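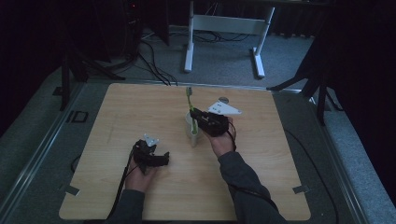

Zolness cup + toothbrush set

Plain white cup, one toothbrush, green and white handle, green bristles. Stands up in the cup, head clear of the rim. Good for guest baths, dorms, the camper.

Cup: 10 cm tall
Brush: 18 cm
Item no. 209
Sold as a set, no singles sorry

Rinse before first use. Hand wash the cup, dont microwave. Swap the brush every few months like any other.

Also in stock: Fondo tabletop. Pale blond, long curving grain, tighter and wavier through the middle. Matte. Wipe with a damp cloth, no bleach, no scouring pads. Marks will show a bit on a top this light, sand lightly and re-oil if they bug you.

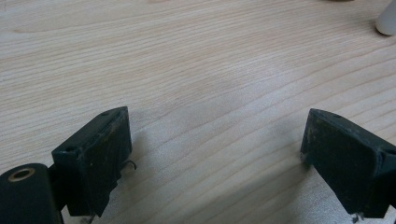

Photo: Agata Greco / Colombo

Top ships flat, legs seperate. Allow 20 days. Sets go out next morning if you order before noon. Returns on unused sets only, top can come back if it hasn't been drilled.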